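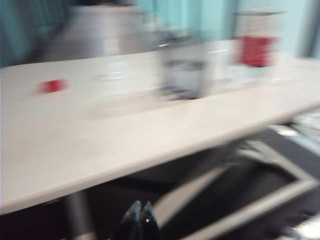 The gradient that wouldn't behave

Last month I promised a piece on picking typefaces for menus. It's coming. In the meantime I have spent the better part of two weeks fighting a gradient, and since misery makes decent copy, you're getting that first.

The job was a poster for Lastgate, a small music festival that takes place in a field and would like you to think it takes place at dusk. The sketch was simple: flat black hills along the bottom, a few tents, and a big sky going from deep navy at the top to a soft peach at the horizon. Two colors, one direction. I told Nour Daher, who books the bands and signs off on the artwork, that the sky would take me an afternoon.

On my screen it did. Then the proof came back from the printer with stripes in it. The sky had turned into a stack of flat blue shelves, each one a hair lighter than the last, like a paint store brochure.

What banding is

A gradient looks continuous, but it's really a staircase. In a normal 8-bit file, each color channel gets 256 steps from nothing to full. That's plenty if you're going from black to white across a business card. It's much less generous when your two colors are close together, or when the same handful of steps has to cover a poster as tall as a fourth grader. The steps get wide, the edges between them get visible, and the eye, which is annoyingly good at spotting edges, finds every one.

Dark blues are the worst for this. Of course my sky was mostly dark blue.

Things I tried that didn't help

I blurred it. Blurring a gradient in an 8-bit file gives you the same gradient, because the software is still rounding everything to the same steps. I knew this. I did it anyway, twice, with a larger radius the second time.

I made the file bigger. My resized sky had 2,000 extra pixels of height and exactly as many shades of navy as before. The bands just got taller and more confident.

I also wrote to the printer to ask, politely, whether it might be their fault. Severin Danzer runs the press there and has been receiving this email from designers for most of his working life. He sent back a screenshot of my own file with the contrast cranked up, and there were the stripes, all mine. No text in the message. I felt the absence of text quite strongly.

Things that did

First, noise. It sounds backward to dirty up a sky on purpose, but a thin layer of grain breaks up the edges of the bands so the eye can't follow them. In most image editors you can add it on its own layer above the gradient: fill the layer with 50 percent gray, set the blend mode to Overlay, then run your noise filter at a low setting. I ended up at 2 percent. Make it monochromatic unless you want your sunset to look like a TV between channels. And check it at full size, because at fit-to-window zoom the preview lies to you, in both directions.

Second, bit depth. If you're starting fresh, start in 16-bit mode and build the gradient there. Switching an existing 8-bit file up to 16 doesn't repair anything by itself, but if the gradient is a live layer and hasn't been flattened, it will redraw with the finer steps. Mine had been flattened. I rebuilt it. When you convert back down to 8-bit for export, make sure dithering is turned on in your color settings, which spreads the rounding errors around in much the same way the noise does.

Third, more stops. My original gradient ran straight from navy to peach, and the midpoint was a gray the color of dishwater. Adding a dusty violet just below the middle and a warmer pink under that gave each stretch more color change to work with, and wider change over the same distance means narrower bands. It also looked a lot more like a sky. I'd like to claim that was the plan.

If you work in a vector program, there's one more trap. Some PDF export settings turn gradients into a fixed number of flat strips, and the default in my old template was a number I'm embarrassed by. Look for anything labeled "gradient steps" or "flattener" and read it before you send. Better still, place the sky as a raster image behind your vector hills, grain and all, and let the type and shapes stay sharp on top.

The second proof

The new sky came back clean. Severin wrote "fine" this time, and I have printed it out.

Nour loved it too, then asked if the hills could be a bit less black. They can. They now have a gradient.

Reader mail

Abla Khasawneh wants to know if grain makes file sizes balloon. Yes, noticeably, particularly in PNGs, which compress flat color beautifully and random speckle not at all. For the web, export a JPEG at a fairly high quality and keep the grain subtle. For print, send the big file and let the upload bar teach you patience.

Bilal Sayegh asks whether he can do this with CSS gradients. You can lay a small tiling noise texture over the gradient at low opacity, and it works well. Keep the tile big enough that the repeat doesn't show. A tiny one gives you a sky made of bathroom flooring.

And to the reader who wrote to say that banding is "a valid stylistic choice": it is, and I look forward to seeing yours. Mine was an accident with a deadline attached.

Menus next time, including why the desserts are always in italics.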